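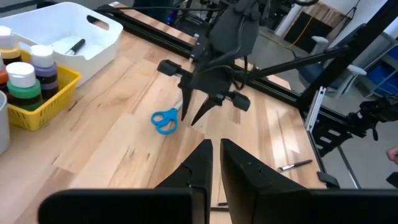 Olga Paredes wrote on 14 April 2018:

> Brushes and scissors should not share a container. The blades
> nick the bristles and the ferrules get bent. I would give the
> brushes a jar of their own and leave the scissors in the bin.

Agreed on separating them, and I have changed the draft list for the craft table. The jar should be tall enough to hold a brush upright with the bristles at the top. The Jullaver jars hold 500 ml and will do.

Two points remain open. The first is paint. The small bottles with white caps can be kept together in the yellow basket, orange and purple included, but the green one needs its place there too – at present the list gives it none. Refills come from the 1000 ml stock and are decanted over the sink, never on the wood.

The second is scissors. We have a blue-handled pair and a green-handled pair. I propose that both go in the pale plastic bin, blades down, and that the bin stays on the right of the table next to the basket.

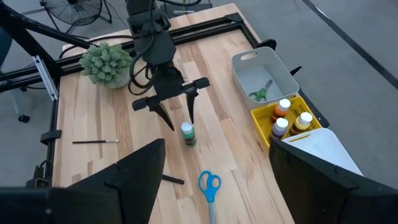
Revised list, version 3

1. Caps on, bottles upright in the basket.
2. Scissors closed, then into the bin.
3. Brushes rinsed, dried flat, then into the jar.
4. Table wiped along the grain.

Corrections to me before the list is printed.

Eulalia Durán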